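Research > Working Papers > Sound and Performance > Section 4

4. What the preshow studies do and do not show

4.1 The claim

Most of the recent interest in preshow sound goes back to a single idea, put most strongly by Ocampo and Cárdenas in their Kusville report: what an audience hears while finding its seats changes how it hears the first act. In their account, a slow fade from familiar music into the world of the play makes people more attentive and more forgiving of quiet speech, and leaves them better able to recall early plot details. Designers have wanted this to be true for a long time. So have we. Two of the present authors have built preshow mixes for a living, and it would be pleasant to report that the work matters in a way that can be measured.

We don't think the Kusville data get us there. The report draws on 800 returned questionnaires from one run of one play, a family drama in a small house with a thrust stage. Half the performances had a designed preshow and half had a plain playlist chosen by the front-of-house staff. Audiences at the designed performances scored higher on recall and also said they "felt drawn in" more often. The trouble begins with how the performances were split. All the designed ones came in the second half of the run, after the actors had settled, after two scenes had been trimmed, and after the local reviews had appeared. Any of these could raise recall. The report mentions the trims in a note and does not return to them.

4.2 Loudness

A second problem is level. The designed preshow was built in Indilus, which holds a set loudness across cues. The playlist was run from a laptop into the house system with no such control, and the levels were not logged. Lennox (personal communication) remembers the playlist as "a good deal hotter" on busy evenings because the staff turned it up over the crowd. If that is right, the comparison was partly between a quiet room and a loud one. People who have just been shouting over music may well miss the first few lines of a play, whatever that music was meant to suggest about memory or childhood.

It would be easy to check. Play the designed preshow at both levels, do the same with the playlist, and see whether the effect follows the design or the volume. We have found no study that does this. The Hoshino survey, often cited alongside Kusville as support, asked people about their enjoyment of preshow music and never asked them anything about the play.

4.3 Our own small trial

We ran a modest trial of our own in August at the Kusa studio, mostly to learn how hard a fair comparison would be. A short two-hander was given 18 times with the same cast and text. Before each performance a coin toss decided between a designed preshow and silence. House capacity was 60. The level at the center of the seating was held steady for every designed preshow, and the soft furnishings were kept in the same arrangement each time (Figure 4), as small rooms can be touchy about such things.

After the curtain call, audience members answered 5 questions about the opening scene. Villaseñor wrote the questions and did not know which preshow had been used on a given night. Montes scored the answers under the same condition. The operator did know, of course, and so did the actors, who could hear the house from the wings. We saw no way around that.

Scores for the two groups overlapped almost entirely. We are wary of making much of this. The play was short and fairly plain, the audience was made up largely of people who go to the theater often, and the questions may have been too easy. One of them, about the name of a ballpark mentioned in the first line, was answered correctly by nearly everyone. Another, about which brother had kept the radio, was missed so widely that we suspect the line itself was unclear.

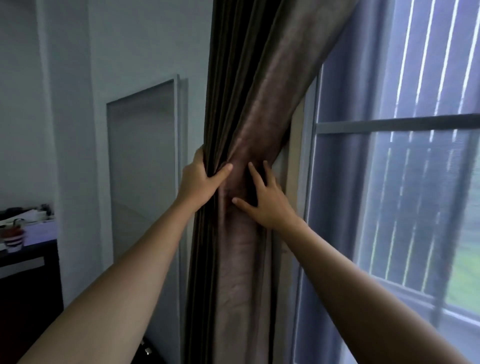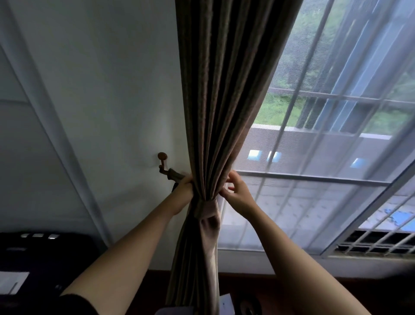
Figure 4. A brown curtain panel being gathered by hand.

What the trial did teach us is how easily an effect can be talked into being. In group discussions held after some of the performances, people who had sat through the designed preshow spoke about it warmly and at length, often crediting it with moods that arrived much later in the play. One man praised the "old radio sound" for making him sad in the final scene. The old radio sound does appear in the final scene, as a cue, at a healthy level. He may have been remembering that. Several people from the silent performances also described preshow music, and one of them hummed some of it.

4.4 Where this leaves the designer

None of this means that preshow sound does nothing. It covers chatter, it gives latecomers something to walk in on, and it may set a period faster than a program note can. Those are good reasons to do it well. Our quarrel is with the stronger claim – that a particular shape of preshow reliably improves memory for the play – and with the habit of citing Kusville as if it had settled the point. Grant applications now repeat the finding without the note about the trims, and at least one training handout gives it as a rule for students.

A better test would need several plays, levels logged at every performance, and a random order that runs through the whole engagement, previews included. It would also need recall questions tried out beforehand on people who have seen the play with no preshow at all. That is a lot to ask of a small company with a short run, and we didn't manage all of it ourselves. Until someone does, we would leave the recall figures out of the argument. Section 5 turns to transitions between scenes, where the evidence is thinner still but the claims have been more careful.

Filed under: Theater Sound, Audience Studies, Methods

Contact the editors | © 2025 Working Papers in Sound and Performance | Back to top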